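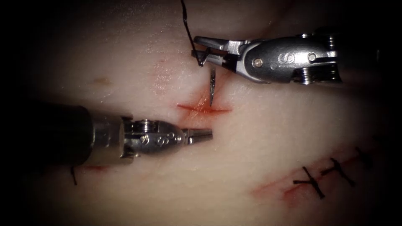

Showing a surgical robot how to stitch by remote control is bench work like any other, and most of the trouble comes from poor habits at the bench. These tips come from the Drarnik workshop in Zuvholm, where we record suturing on practice pads so that a learning program can copy the hand movements. Work across the pad in order and leave finished stitches alone. With three tied stitches in the lower right cut and the needle over the star-shaped one in the middle, there is still clear pad between the two, and the left jaws have space to wait closed until they are wanted. If you crowd the cuts together, you will spend half of each recording keeping out of your own old knots.

Setting up the pad

Fix the pad down flat before you switch the arms on. Double-sided tape at the corners is enough for a short session. For a full day use the clamp frame, and tighten the screws by hand only.

Make the cuts with a fresh blade. A worn one drags the surface and leaves a ragged edge that the jaws slip off. Cut in one pull and keep the lengths much the same over a batch.

If you use red dye to mark the cuts, put it on with a cotton bud, leave it ten minutes, then blot with kitchen paper. Don't wipe sideways. Dye that gets on the surface will not come out of a silicone pad, though washing-up liquid and a soft toothbrush will lighten it.

Thread

Cut all your thread before you start and lay it on a damp cloth. Thread straight off the reel keeps its curl and will catch on the wrist joints. Run it once between finger and thumb to take the curl out.

Black thread on a pale pad is the easiest to follow. We tried blue in December and went back.

Trim the tails after each knot, and do it within the recording if trimming is part of the task you are teaching. Decide this at the start of the batch and write it on the sheet. Mixed batches are a nuisance to sort out afterwards.
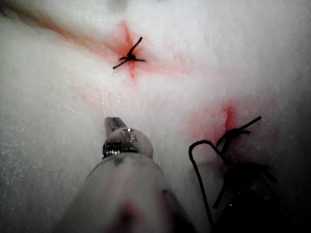

A long strand left lying beside the next cut can get picked up by mistake. Move it away with closed jaws, using the side of the tip. Open jaws will snag it. If it has already tangled, stop the recording, put the arms in hold and clear it with tweezers. Log the attempt as stopped and keep the file.

At the hand controls

Set the chair height first, then the armrests, then the viewer. Doing it in any other order means doing it twice.

Take your rings and watch off.

Start with the movement scale at 3 to 1. Your hand moves three times as far as the tip does, which smooths out small shakes. Beginners often ask for a lower setting because it feels quicker, and then tear the pad.

Use the foot pedal to let go of the arms and bring your hands back to the middle whenever your elbows leave the rests. Do it between movements. A pedal press halfway through a needle pass shows up in the recording as a dead stop, and the program will copy that too.

Keep your speed even. You are showing one way of doing the job, so pick a way and repeat it. Muthu Acharya, who trains our new operators, has them do 2 dry passes with no needle before each recorded one. It seems slow, but it saves pads.

Handling the needle

Hold the curved needle well back from the point and square to the jaws. If it sits at a slant, put it right before you go near the cut.

Let the other tip steady the edge of the cut while the needle goes in. Press lightly. If the pad dents, ease off.

Turn the wrist to follow the curve of the needle. Pushing it straight bends it, and a bent needle should go in the sharps tin at once. 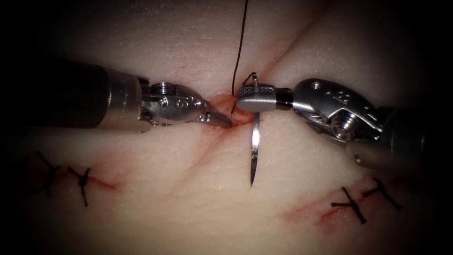

Saving and labelling

Name each file as soon as it ends. We use the pad number, the cut number and the operator's initials, so pad 107, second cut, becomes 107-2-MA. The Toma sheet on the wall has the full list of codes.

Keep the failed attempts. Dropped needles and missed grasps are useful to the people at Jikent who run the training, provided they are labelled as such. Of the 1512 recordings on the old drive, the ones without labels were the only ones we had to throw out.

Clearing up

Park the arms before you lift the pad. Count the needles back into the tin against the number on the sheet. Wipe the tips with a lint-free cloth and look in the joints for bits of thread, using a lamp held low from one side.

Used pads can be turned over and cut again on the back for practice. Don't record on them.

Page last changed Tuesday, November 2, 2021.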